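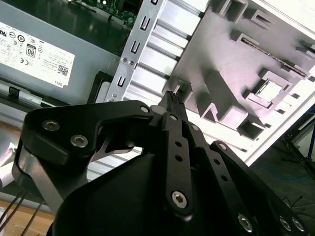
Gripper at the open side of the computer tower.

Thursday
By Naa Tsikata
2 min read

Up before six for the boat to Parneck. Kobina had the tickets and Lamisi had the bread, and I had forgotten my hat. The river was low and brown. We ran aground once on a sandbar and the boatman got out and pushed, with the water up to his knees.

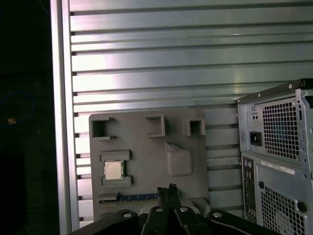
The landing is a set of mud steps and a rope. From there it is a walk of 60 minutes to the old walls, nearly all of it through forest. Helmut stopped for every bird. I heard a hornbill but never saw it – Lamisi says she did. 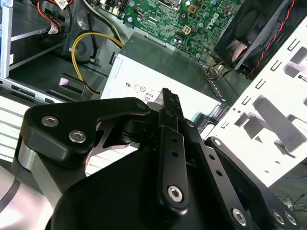 The gripper and the open desktop case.

The walls are lower than I expected, up to my shoulder at the best corner. Our guide, Nhyira Antwi, showed us where the gate had stood and a line of grinding hollows in the rock beside it. She grew up in Kermani and used to graze goats there. Roots have split the north side badly. We ate in the shade and Kobina slept.

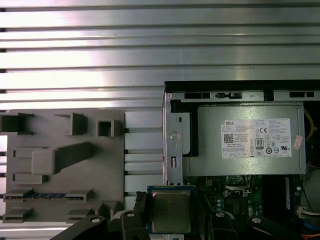

Slatted metal panel with the grey 3D-printed plate.

Back at the landing by four. The boat was late, so we sat on the steps and finished the oranges. Rice and fish at the guest house, no power until eight. My left heel is blistered – will wear the other shoes tomorrow. Must ask Helmut for the name of the small blue bird.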